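Money > Property > Depreciation

5 min read

Depreciation schedules and the second-hand plant rule

The schedule for the Pultulwood unit arrived last week, and I have spent two evenings reconciling it with the one for Bellamy Street. They come from the same surveying firm, Pristedard, and use the same template, yet the two properties behave very differently at tax time. The difference comes down to when each was bought and who owned the fittings first.

A depreciation schedule for a residential rental has two parts. Division 43 covers capital works: the structure, plus things fixed to it such as tiling, kitchen cupboards and concrete paths. For most houses built after the middle of September 1987 it is written off at 2.5 per cent of construction cost a year over 40 years. Division 40 covers plant: carpet, blinds, the cooktop, the split system. Each item has its own effective life and can be claimed by prime cost or diminishing value.

The change made in the 2017 budget removed Division 40 claims on previously used plant for individuals who buy an established residential property. If the carpet was there when you settled, you can't depreciate it. If you replace it with new carpet while the place is rented, you can. Division 43 was left alone.

Bellamy Street was contracted before the cut-off and was already let, so the old treatment continues. Pultulwood was bought second-hand in June, and the plant column is blank apart from a new rangehood and the hot water unit I had installed after the first tenant moved in.

Three points from the reconciliation.

First, the capital works figure belongs to the building and passes from owner to owner. The vendor at Pultulwood had put in a replacement bathroom, and I can claim the balance of its 40 years even though I didn't pay for it. The surveyor estimated the cost, as the vendor had no receipts. An estimate from a qualified quantity surveyor is acceptable. One from the selling agent is not.

Second, the low-value pool. Assets under $1000 can be pooled and written off at 18.75 per cent in the first year and 37.5 per cent after that. Once you elect to pool low-cost assets, later ones have to go in too. I had left a $219 exhaust fan out of the pool in my own spreadsheet. It is in there now.

Third, capital works deductions generally come off the cost base when you sell. The claim is partly a deferral. Whether it is a good one depends on your marginal rate now compared with the year of sale, and on whether you get the discount on the gain. I keep a running total on a separate sheet in Kanora, the ledger program I use for both places, so the number is ready when it is needed. 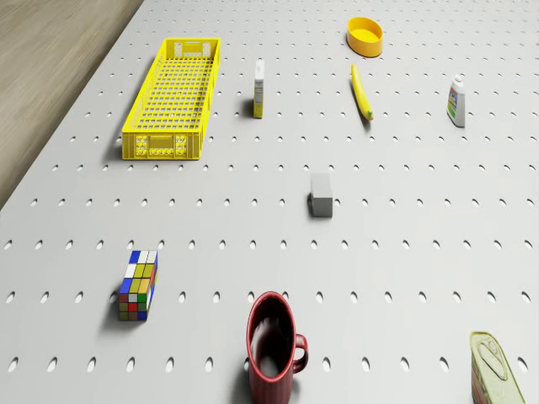 A reader, Kanora user as well, wrote in after my last post to argue that a schedule on an older place with no eligible plant is money wasted, and that the accountant can work out Division 43 from the council records. My view is that council records give an approval date and sometimes a contract value, and usually miss the later work. The fee is deductible in any case.

Next job is the land tax assessment, which has the wrong postal address on it again.

Comments

drymortar: Does the blank plant column change if the unit is held in a company? Mine is, and the surveyor filled it in as normal.

Reply from the author: Yes. Corporate tax entities are outside the second-hand rule. Trusts mostly are not, so check which one you have.

lotplan50: Worth adding that items under $300 can sometimes be claimed outright. Sets count as one item, so splitting up the blinds doesn't work.

gableend: Had the same trouble with the pool. Amended 2 returns over it.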